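Hernik Community Bike and Car Workshop
Spring progress report to the Onia Fund
Tuesday, March 17, 2020
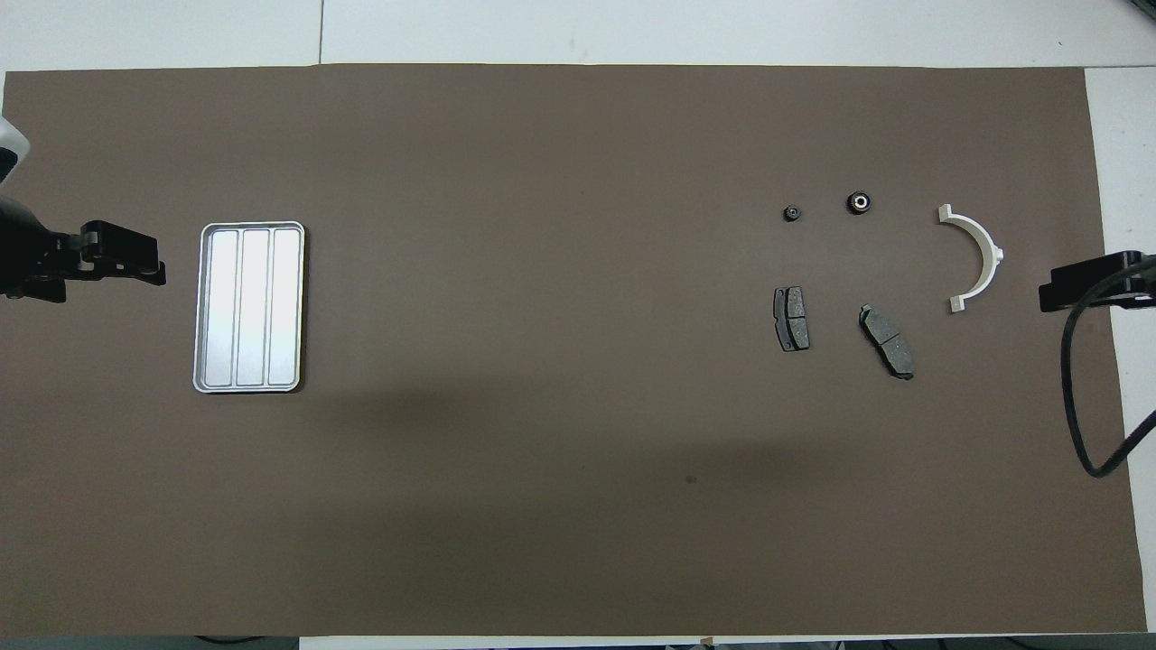 Dear Jeptoo Mwakyusa and everyone at the fund,

It hardly seems any time since we sent you our December letter, and I'm so pleased to have good news to share! The parts-sorting bench is up and running, and it has changed our evenings more than I would have guessed when I filled in the application.

You may remember that our biggest headache was small parts. Brake pads, bushings, the odd nut - all of it used to go into coffee cans, and learners spent half the class digging for a matching pair. Now each job starts on a sheet of brown paper laid over the white table, with a silver metal tray that has three long compartments. Parts come out onto the paper first, where the dark ones can be checked and matched, and then they go into the tray in the order they'll be needed. Amirul Ong came up with that order, and he has been very patient with those of us (me included) who keep mixing it up.

The brake class is the one that has gained most. Learners lay a pair of pads side by side and look at the groove down the middle of the friction surface before they do anything else. Kamarul Yeoh tells me he spends far less time repeating himself, and he's even started staying late to chat.

On the money side, we spent $348 on trays and paper, and $200 is still set aside for labels and a second lamp. We have 10 learners signed up for the next course, with 2 places held for walk-ins. The labels are behind schedule, I'm afraid - the first batch peeled off, and Dramero is sending us a sturdier kind.

Next up is a sorting guide for the wall. I'll mail you a copy when it's printed, and do please come by and see us.

With warm thanks,
Genowefa Domański

Recent items
December letter to the Onia Fund
Brake class: what to bring
Donating parts to Hernik
Evening course sign-up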